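Ticket 3950
Queue: Collection rules and practice
Product: Girnis hand-held gripper guide, section 4 (home sessions)
Opened by: Dulce Zamudio
Opened: 1st January
Status: Open, waiting on Notus team

Summary: Rule 4.2 can't be followed in a lived-in home as written

Details

Rule 4.2 says the work surface must be "clear and neutral" before the operator starts. I've read it several times and I still don't know what it wants. Clear of what? Neutral compared to what? The reviewers at Maldonado bounced 14 clips under this rule in December, and their notes say only "4.2, see guide." I saw the guide. It has one sentence.

The task I'm stuck on is snacks in an open cardboard box, on a patterned cloth, in a room somebody lives in. 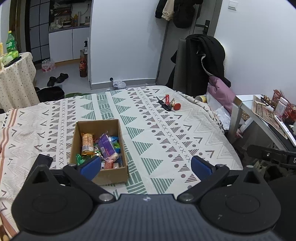
I asked what would make a clip like this pass and got two answers. One reviewer wants a plain sheet over the pattern. Another says a plain sheet is staging, and staging is banned under 4.5. Both can't be right. I don't see any testing behind either one.

Steps tried

1. Reread the guide, old and new versions. Same sentence in both.
2. Resubmitted 2 clips with no changes. One passed. One failed under 4.2 again.
3. Asked for the checklist the reviewers use. Was told it's "the same as the guide."
4. Searched old tickets. Closest match was closed as "operator error" with no explanation.

Reply from Forkell support

Thanks for the report. The rule is meant to stop stray objects from getting in the way of the grasp. Please remove personal items from the area and resubmit.

Reply from Dulce Zamudio

"The area" isn't defined either. If it means within reach of the fingers, fine, write that down. If it means the whole surface, then keys in back of the box would fail a clip even when the task never goes near them.
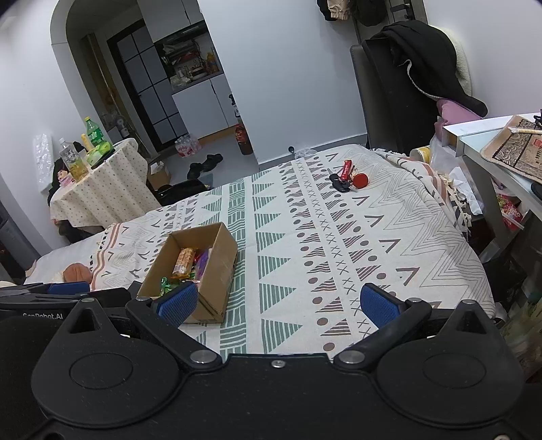 Personal items are a separate question and they already have their own rule, 4.7, on privacy. Please don't fold that into 4.2 to make this ticket go away.

What I'm asking for:

- a definition of work area, measured from the target object
- a yes or no on patterned cloth
- a reviewer note that names the item at fault
- a second look at the December rejections

I'd leave 4.2 switched off in review until then. Resubmitting and hoping for a different reviewer isn't a fix.

Reply from Forkell support

Passed to Notus. Definition of work area added to their list. Pattern question still under discussion. Leaving this open.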